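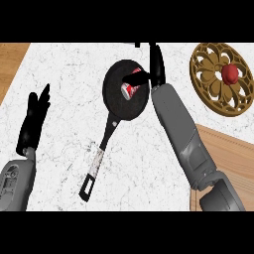
Usance Household Pages, Issue 50, page 9

Looking After a Nonstick Pan

My mother-in-law gave us a nonstick pan as a wedding present, and I am sorry to say I ruined it inside a year. I had the burner up high for everything, I scraped at it with a fork, and I stacked it under the cast iron without a thought! I have learned a little since then (the hard way, as usual), and so many of you wrote in after the August issue that I thought I'd put it all down in one place.

Start with the heat. Medium is plenty for eggs, pancakes and fish, and I never leave the pan sitting empty on the stove while I hunt for the butter. If you want a good hard sear on a steak, get out the stainless or the iron one. Mine has never gone above 300 degrees in the oven, and do look up what the maker says about the handle before you try even that.

Let the pan cool on its own before it goes anywhere near the sink. Cold water on a hot pan can warp the bottom, and then the oil runs off to one side and your omelet comes out lopsided forever after. Once it's cool, warm water, a drop of dish soap and a soft sponge will do. For a brown, sticky film, Janka Malý of Skála wrote in to say she simmers water with 2 spoonfuls of baking soda for a few minutes, lets it cool and wipes it out. I tried it on my old crepe pan and was very pleased.

Skip the cooking spray, by the way. It leaves a gummy ring up the sides that is a real nuisance to get off. A little oil on a folded paper towel works better.

And if you must stack your pans, lay an old dish towel between them. I cut up a worn flannel sheet for mine, and there was enough left over for the good plates.

Emese Fekete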